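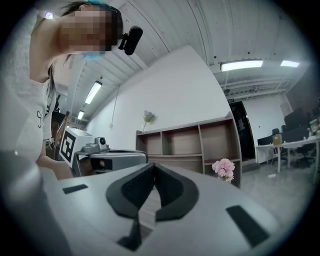

About Fudow

Fudow makes insulated footwear for cold and wet ground. The range covers winter boots, overshoes, replacement liners and insoles. All of it is built on lasts we cut ourselves and sold either directly from this site or through outdoor and workwear stores that keep a fitting bench.

The company was set up to make liners only. The first product was a felt inner boot sold to people who already owned a rubber shell and wanted it warmer. Customers kept asking which shell the liner fit best, and the answer was usually that it fit none of them well. Most shells on the market at that time were cut with a straight heel and a shallow instep, so a thick liner bunched behind the ankle. We started making shells to fit our liner. The boot came second and the company has been arranged in that order ever since.

What we make

The current range has two boot families, and each is sold with its own liner.

Usau is the lighter of the two. It is a mid-height lace-up boot with a bonded textile upper, a rubber rand that runs the full length of the foot, and a fixed membrane between the upper and the liner pocket. It is meant for walking. The midsole is compression-molded EVA with a short nylon shank under the arch, and the forefoot flexes at the same point as an ordinary hiking shoe. The insulation is a synthetic batt, stitched at the edges only so that the seams do not crush it across the toes.

Blöndal is the heavier boot. It has a molded lower shell, a leather or textile shaft and a removable liner that reaches the top of the calf. It is meant for standing, slow work and deep snow. It walks acceptably on flat ground and poorly on long descents, and we say so on the product page. The shell is wide enough to take the liner plus one medium-weight sock. Two pairs of thick socks will make the boot colder, as the insulation is compressed and the foot loses circulation.

Lolter is the name of our sole compound and of the tread pattern molded from it. It appears on both boots and on the overshoes. The compound stays soft at low temperatures and wears faster on dry pavement than a standard hiking rubber does. Customers who spend most of the winter on cleared sidewalks are better served by the firmer city sole, which can be ordered on the Usau at no extra charge.

How the boots are put together

Uppers are cut flat, skived, and stitched before lasting. The membrane is sewn as a separate bootie, seam-taped, and pulled over the last before the outer goes on. Each bootie is filled with air and held under water before it moves to the next bench. If bubbles appear, the bootie is marked and either retaped or scrapped, depending on the location of the leak. Leaks at the toe are always scrapped. Tape does not hold there once the boot begins to flex.

The Usau is cement-lasted. The rand and outsole are bonded in two separate steps with a rest period between them. Rushing this step was the cause of most of the early returns, when rands lifted at the inside of the forefoot. The rest period was lengthened and the adhesive was changed to a slower grade. The complaint has become rare but it has not disappeared, and we still ask for a photograph of the area with every sole claim.

The Blöndal shell is molded in one piece, trimmed, and stitched to the shaft through a raised lip. The stitch line sits above the level where meltwater normally collects. It is sealed from the inside. Customers who use the boot in standing water deeper than the lip should treat it as water-resistant above that point and choose the overshoe instead.

Liners are made in a separate room to keep loose fiber away from the adhesive benches. They are cut in layers: a smooth inner face that lets the foot slide in, a wool-blend felt, and a denser outer felt that keeps its shape when the liner is out of the shell. The bottom of the liner has an extra layer, as most heat in a standing boot is lost through the sole. Foil is not used. We tested several foil layers and found that they held sweat against the felt and made a crackling noise.

Sizing and lasts

Fudow boots are sized by the inside length of the shell with the liner fitted. This differs from the practice of many brands, which size the shell and let the liner take up whatever room is left. A customer who wears a size 9 in a running shoe will usually wear a size 9 here. Half sizes are made in the Usau. The Blöndal comes in whole sizes only, and a customer between sizes should take the larger one and add the thin insole that ships in the box.

There are two widths, regular and wide. The wide last is wider across the ball of the foot and deeper over the instep, with the same heel as the regular. We do not make a narrow last. Narrow feet can be fitted in the Usau with the thicker insole, within limits, and the fitting page explains how to check for heel lift before the boots are worn outdoors.

Women's and men's boots are built on different lasts in the Usau. The Blöndal uses a single set of lasts through the full size range.

Temperature ratings

We do not print a temperature rating on the box. A boot that keeps one person warm while walking can leave another person cold while standing at a bus stop, and there is no single number that covers both. Each product page has a short table instead, listing activity level against three bands of weather: wet and near freezing, dry and below freezing, and severe cold. The table is filled in from wear trials and from returns data. Where the two disagree, the colder reading is used.

Wear trials are run in pairs. Each tester wears the current boot on one foot and the trial boot on the other, then changes over halfway through the period. Notes are made on a printed sheet at the end of each outing. Testers keep the boots when the trial ends, which also gives us older pairs to look at later if they are willing to send them back for a few days.

Materials

Leather is bought in full-grain sides and treated after stitching. Textile uppers are polyester or nylon, depending on color, with the nylon used wherever the boot is likely to rub against a binding or a ladder rung. The felt is a wool and polyester blend. An all-wool felt was used at first and was slightly warmer when new, but it shrank in home dryers and wore thin under the heel in a single season.

Laces are round polyester and are cut longer than most. Hooks and eyelets are brass with a dull finish. Glue, thread and tape are listed on the materials page together with the country of origin for each part. The page is updated when a supplier changes.

Repair and spare parts

Parts are kept for every boot currently in the range and for seven years after a model is dropped. Liners, laces, insoles, hooks and pull loops are sold on the site. Outsoles, rands and shaft stitching are done in our own workshop and must be sent in.

Boots sent for repair should be clean and dry, with the liners removed unless the liner is part of the problem. The workshop sends a price before starting. If no reply is received within 30 days, the boots are returned without work done and only the postage is charged. Resoling is possible on the Usau as long as the midsole is sound. The Blöndal shell cannot be resoled. When the tread is worn, a new shell can be bought for less than the price of the complete boot, and the old liner will fit it.

Membranes are not repairable. If a membrane fails within the warranty period, the boot is replaced. After that period we will inspect it and give an opinion, but there is usually little to be done.

Warranty

The warranty runs for two years from the date of purchase and covers faults in material and stitching. It does not cover heat damage, which is the most common reason a claim is turned down. Boots dried on a radiator or beside a stove show a typical pattern of hardened leather and a lifted rand on one side. Remove the liners, open the laces fully, and dry the boots at room temperature. Newspaper works well in the toe if it is changed once it feels damp.

Proof of purchase is needed. An order number is enough for boots bought here. For boots bought in a store, the receipt or a card statement will do.

Stores and fitting

Stores that carry the range are listed on the store page with the models and widths held in each. Stock moves quickly in the fall - call before making a long trip. Stores without a bench or a foot measure are not supplied, and some towns have no stockist for this reason.

Trade accounts are opened in April for the following winter. Orders placed after the cutting plan is closed are filled from remaining stock only. Workwear buyers who need a safety toe should note that neither boot family is offered with one at present.

Contact

Questions on fit should include the size and brand of a shoe that currently fits well, the sock normally worn, and what the boots will be used for. Questions on repair should include the model, the size and the batch code printed under the tongue. Send both through the contact form and select the matching subject, as they go to different desks.

Page last revised Apr 29, 2024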